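January, Rernville shelf bay, 2:40 pm

Going over the restocking rules with Rhun before we freeze the sheet for Punthorpe. Changes from the last version:

Spacing. The old text said "even gaps" and we all read it differently. New wording: leave a finger's width on both sides of the place slot. If a neighbor is leaning into the slot, straighten it first as its own step and log it.

Grip. Cans by the body, never by the lid. Rhun wants a force cap written in. I set it at 49 for cardboard canisters, same units as the Farine runs. Bottles still open — ask Mererid.

Two arms. Only one gripper crosses a shelf lip at a time unless the tasks are on different shelves. Mererid would drop the exception. I'd keep it and look again at 3,000 picks. We are at 2,082.

Stop button. Whoever holds it does not also type notes. I broke this one twice.

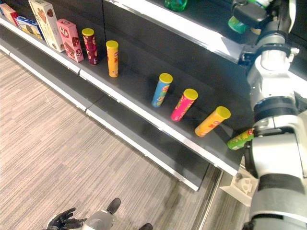

Middle shelf, green canister on its side in the gripper, orange one leaning next to it. Other arm up by the top shelf.

By the new spacing rule the orange one gets straightened before anything goes in beside it. Added to the sheet as item 6. Still to do: reach limits for the bottom shelf, and a line on when to call a run void. Wogan's old checklist has one, find it.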